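Co-parenting calendar: kids' events missing from one parent's view, duplicate pickup reminders

Ticket status: Resolved, monitoring
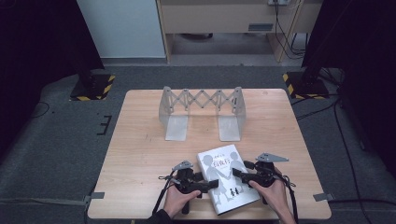
Family Accounts > Shared Calendar

Product: Wallavex family calendar, two-household plan
Reported by: account owner (Household A)
Also affected: second parent (Household B)
Priority: Normal, raised to High after the missed pickup

Original report

We have a two-household plan. There are two kids on it, one in second grade and one in preschool. I put in the school pickup times and the custody schedule, and the other parent is supposed to see all of it. Since the April update the other parent only sees part of it. Anything I add for the older one shows up on their side. Anything I add for the younger one does not, unless I tag both kids on the same event.

On top of that, we both get the pickup reminder twice. The first one comes 60 minutes ahead, like I set it. The second one comes 5 minutes ahead, and neither of us set that one.

We are separated and get along fine, but we agreed to keep all the scheduling in the app so we don't have to text about it. It only works if we are looking at the same thing. Yesterday the preschool in Drostville called me at work because no one had come. I had swapped the afternoon in the app and the other parent never saw the swap. The preschool was nice about it. My kid was upset.

Things I already tried:
Logged out and back in on my phone.
Deleted the app and put it back on.
Asked the other parent to do the same.
Made a test event for the younger one called "test test." It did not show up for them.

Please don't tell me to turn notifications off. I need the first reminder.

Support reply

Thank you for the report, and I'm sorry about the pickup. I have raised the priority on this ticket.

Please send the following:
The app version on both phones (Settings, then About, bottom line).
Which household each child is listed under on the Family page.
Whether either child's profile was ever deleted and made again.
Whether any other calendar is linked to the account, such as a school or daycare calendar.

Until this is fixed, please confirm any schedule swap with the other parent outside the app. Tagging both children on an event also makes it visible to both households, as you found.

Customer reply

Both phones are on the newest version. I had the other parent check twice.

On the Family page the older one says "Both households." The younger one says "Household A." I don't remember setting that. I looked for a way to change it and the field is gray.

Neither profile was ever deleted. I did change the younger one's name from a nickname to the full name when preschool started. I don't know if that counts.

Linked calendars: we have Gromari for the preschool. They use it for snack days, closings and the parent notes. I linked it, and I think the other parent linked it too. The school for the older one doesn't use anything, they send paper.

Support notes (shared with customer)

Checked the account. Findings so far:

1. The younger child's profile is set to Household A only. The log shows the setting changed on the same night the April update was installed. No person on the account made the change.

2. The Gromari link exists twice, once from each parent. Each link brings in its own copy of the preschool pickup time.

3. The older child's profile is normal.

4. The field on the Family page is gray because the profile is marked as "managed by linked calendar." A linked calendar should not be able to mark a profile this way.

It looks like the app matched the younger child's full name to the name on the preschool's list and treated the two as one profile. The preschool list has one parent's address on it, so the child was placed in that parent's household. The older child has no linked calendar, so nothing happened there.

Question for the customer: does the preschool have both parents on file, or one?

Customer reply

One. The form at the start of the year had one line for "primary address" and I put mine. The other parent is on the pickup list but I guess that is a different page.

I'd like it noted that this is a problem in general. There are a lot of families like ours, and a form with one address on it should not decide who gets to see a child's schedule. The other parent thought I had hidden the preschool stuff on purpose. We had a pretty tense phone call about it before we worked out that it was the app. I would have thought the same thing if it were me.

Support reply

Noted, and I have copied that paragraph into the report to the product team. I can also confirm in writing, for both of you, that neither parent changed the visibility setting. Let me know if you want that sent to both email addresses.

Steps to try, in this order. Please have both parents do step 1 before anyone starts step 2.

Step 1. Each parent opens Settings, Linked Calendars, Gromari, and taps Unlink. When it asks whether to keep past events, choose Keep.

Step 2. Account owner opens the Family page, taps the younger child, and checks whether the Household field is still gray. If it is not gray, set it to "Both households" and save.

Step 3. Account owner links Gromari again. The other parent should not link it. One link covers both households.

Step 4. Account owner makes a new event for the younger child only. Other parent pulls down on the calendar to refresh and checks for it.

Customer reply

Step 1 done on both phones.

Step 2, the field was not gray anymore. Set it to both and saved.

Step 3 done. As soon as I linked it, the field went gray and it said "Household A" again.

Didn't do step 4, it seemed pointless.

Yes please send the email to both of us.

Support reply

Email sent to both addresses.

Thank you for stopping there. That confirms the link is what resets the field. Please unlink Gromari again and set the child to "Both households," and leave it unlinked for now. You will have to read snack days and closings in the preschool's own app until we have a fix. Custody events, swaps and pickup times entered by hand will work.

Please also test the reminders while it is unlinked.

Customer reply

Unlinked. Younger one shows "Both households" and it stayed that way overnight. New event for the younger one shows up for the other parent, and so does the swap from last week that started all this.

Reminders: one only, 60 minutes before, on both phones. The extra one is gone.

We have both looked at the next few weeks and they match. One thing though. All the old pickups are in there twice now, I think from choosing Keep. It doesn't hurt anything but it's a mess to scroll through, and we do look back sometimes to see who had which weekend.

Support notes (shared with customer)

The second reminder came from the preschool link. Events from a linked calendar use the default reminder of 5 minutes, whatever the parent has set for their own events. This is how it was built, but the setting is hard to find and the help page doesn't mention it. Help page change requested.

Old duplicates can be removed from our side. We need an okay from both parents before we delete anything on a two-household plan, even copies. A request has been sent to each of you.

Customer reply

Approved. The other parent says they approved it too.

Support notes

Both approvals received. Duplicate past pickups removed. Custody history not touched.

Fix for the profile matching went out with build name Qiu. After this build, a linked calendar can add events to a child but can't change which household sees the child. If the names match, the app asks first, and it asks both parents.

Customer may link Gromari again once both phones have the build. Only one parent should link it. To stop the extra reminder, go to Settings, Linked Calendars, Gromari, Reminders, and choose None.

Customer reply

Updated both phones last night. Linked it again from mine. It asked me if the preschool child and our child were the same person and I said yes. The other parent got the same question and said yes. Field says "Both households" and I can edit it.

Snack day came in, and it shows for both of us. Set the reminders to None for the linked one. Only got the one reminder this morning.

I also asked the preschool to put the second address on file. They had to write it in the margin - there still isn't a line for it.

Support reply

Glad to hear it. I'll leave this ticket open in monitoring so either parent can reply here if the field changes again. You don't need to start a new one.

For other families finding this page: if one child's events are missing for one parent, check the Household field on that child's profile first, then check whether both parents have linked the same school or daycare calendar. Update to the current build before linking again.

Related topics
Adding a grandparent or sitter with view-only access
Swapping a weekend and asking for approval
Setting different reminders for each child
What the other household can and can't see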